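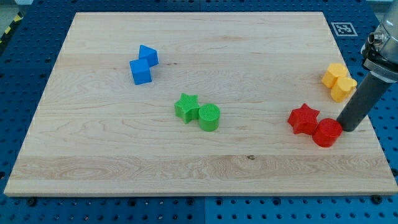
Edge-glued maple board on a blue perforated table, with colored blocks on top.

Applying a hardwax oil finish to an edge-glued maple panel

By Iolanda Siqueira. Last revised September 2020.

This procedure covers bare or stripped maple panels used as bench tops, desk tops and shelves. It does not cover veneered board or panels that already carry a film finish such as polyurethane or lacquer. Those have to be stripped to bare wood first.

Materials

Hardwax oil, satin. The procedure was written around Flindetti Clear, but the steps are the same for other one-part oils. Follow the can for drying times where they differ.
Abrasive discs in 80, 120 and 150 grit, plus a sheet of 150 for hand work.
Random orbit sander with dust extraction.
White nonabrasive pads.
Lint-free cotton cloths.
A straightedge at least as long as the panel is wide.
Card scraper.
A metal bucket with a lid, filled with water, for used cloths.
Nitrile gloves.

Step 1. Let the panel acclimate

Store the panel in the room where it will be used, raised on battens so that air reaches both faces. Two weeks is enough for most shop-bought panels. Keep the room near 50 percent relative humidity if you have any control over it. A panel laid flat on a concrete floor or leaned against an outside wall takes up moisture on one side and will cup.

Wrapped panels should be unwrapped on arrival. Leaving the film on one face causes the same problem as the concrete floor.

Step 2. Check for flatness

Lay the straightedge across the planks at each end and at the middle. Then lay it along both diagonals. Mark high spots with a soft pencil. Cupping of up to 2 mm across the width can usually be pulled flat by the frame or brackets underneath and should not be sanded out. Anything more calls for another week on the battens, hollow side down, before you decide whether to plane it.

Run a fingertip over each glue line. If one plank stands above its neighbor, take the step down with the card scraper, held at a slight angle to the seam. Do not start with the sander here. It will round both edges and leave a shallow trough that shows under a low light once the oil is on.

Step 3. Remove glue residue

Dried glue blocks oil and leaves a pale patch. Wipe the surface with mineral spirits and look across it toward a window. Residue shows up lighter than the wet wood. Scrape it off, wipe again and let the solvent evaporate completely. Small sound knots can be left alone. Fill a loose one with clear epoxy, allow it to cure overnight and scrape it level.

Step 4. Sand

Start with 80 grit only if the panel has planer marks. Otherwise begin at 120. Keep the sander moving slowly, overlap each pass by half a disc, and let the weight of the machine do the work. Vacuum between grits so that coarse particles do not scratch the next stage.

Finish with 150 by machine, then 150 by hand along the grain. Maple is dense and closes up easily. Sanding to 220 or finer reduces how much oil the wood takes, and the finish wears faster as a result. Wavy or swirled grain may feel rough in one direction after the final pass. Go over those areas by hand with a fresh piece of paper.

End grain is the exception. Take it to 240, or it will come out noticeably darker than the faces.

Break all sharp edges with two light strokes of 150. Oil does not hold on a crisp corner.

Step 5. First coat

Stir the can. Do not shake it. The matting agent settles and has to be lifted from the bottom, and shaking puts air into the oil.

Pour a small amount onto the panel and spread it with a white pad, working in sections along the planks. The coat should be thin enough that no liquid stands on the surface. Wait 15 minutes, then wipe off everything that has not soaked in. Turn the panel onto painter's points and treat the underside the same way. Both faces and all edges must get the same number of coats.

Leave it overnight at room temperature with some ventilation.

Step 6. Second coat

Rub the surface lightly with a dry white pad to knock down raised fibers. Vacuum, then apply oil as before. This coat takes about half as much. Buff with a clean cloth until the cloth stops dragging.

A third coat on the working face is worthwhile for desks and benches. Shelves do not need it.

Step 7. Cure

Light use is possible after two days. Keep water, hot cups and rubber feet off the panel for two weeks. Fit brackets through slotted holes so the panel can move across its width.

Used cloths

Cloths wet with drying oil can heat up and ignite on their own. Put each one into the water bucket as soon as you finish with it. Do not leave them folded on the bench.

Faults

Sticky after 24 hours: too much oil was left on. Rub with a pad dampened with fresh oil, then wipe dry.
Pale patches: glue residue. Scrape, sand locally at 150 and recoat.
Swirl marks: a worn disc or too much pressure. Return to 120 over the full panel.
Shiny streaks: the can was not stirred. Recoat with properly mixed oil.

Thanks to Triin Kazlauskienė for corrections to Step 2.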